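An afternoon at the Forbridge open studio

Rorthorpe makes booking apps for small businesses, and once a year it lets strangers in to watch. I went up in July on the 9 a.m. train with Krystyna Malinowski, who runs two hair salons and wanted to know why her app logs her customers out.

The front desk

We signed in on a tablet running Rorthorpe's own visitor app, Surkcombe. It asked for my name, then my name again, then offered me a tour of its new features. There were 30 of us in line by then, so I skipped it.

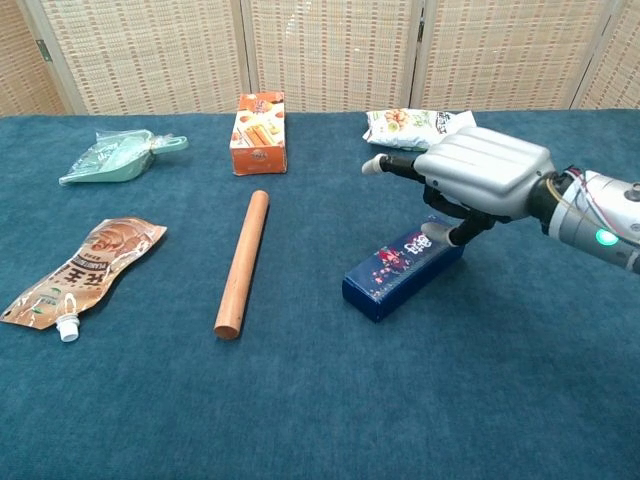 The design floor

A designer showed us 86 versions of one checkout button. The winner was green, as was the first. Krystyna asked about the logouts and was given a sticker.

The testing room

This was the best part of the day. Their tester keeps up to 3000 bug reports sorted by how rude they are, and she fixed Krystyna's problem in the time it took me to find the coffee. It was a checkbox.

Lunch came from Boonyarit, across the street, which takes orders by phone and has no app. The noodles were excellent.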